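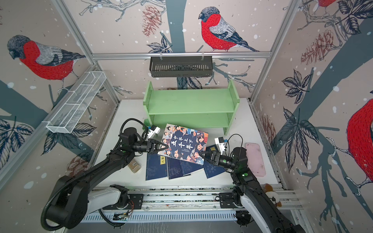

Winter bird-and-branch wallpaper on three walls above a white tabletop.

Product Review: Orimell Winter Wallpaper Series
Reviewed for the Quiroga Interiors Library, 12/19/22

The Orimell winter series is sold in rolls for home and light commercial use. The Library bought nine rolls for evaluation in a corridor and two reading rooms. Hanging was supervised by Brenda Garrido of the materials section.

The paper is heavier than the Kustlow product reviewed previously and takes paste evenly. Installers reported no tearing at inside corners. Soaking time is given on the label as 10 minutes, and this should be followed; strips hung sooner showed raised seams the next morning. The large pattern repeat produces considerable waste. In the corridor, where the ceiling is low, nearly a third of each roll was discarded. Buyers should order accordingly.

Bullfinches, branches and pinecones are drawn at a generous scale on a pale beige ground. The design is best suited to walls that can be left free of shelving. In the smaller reading room the pattern was considered too busy for year-round use.

Marks from pencil and shoe polish were removed with a damp cloth. Ballpoint ink was not. Pilar Toledo, who conducted the cleaning tests, recommends against the paper in children's areas below chair-rail height.

Total cost for the three spaces, including paste and labor, was $1,228. Paste accounted for $222 of this amount, a figure the Library considers high.

Rating: Recommended, with reservations as to waste. Spare rolls should be bought from the same batch.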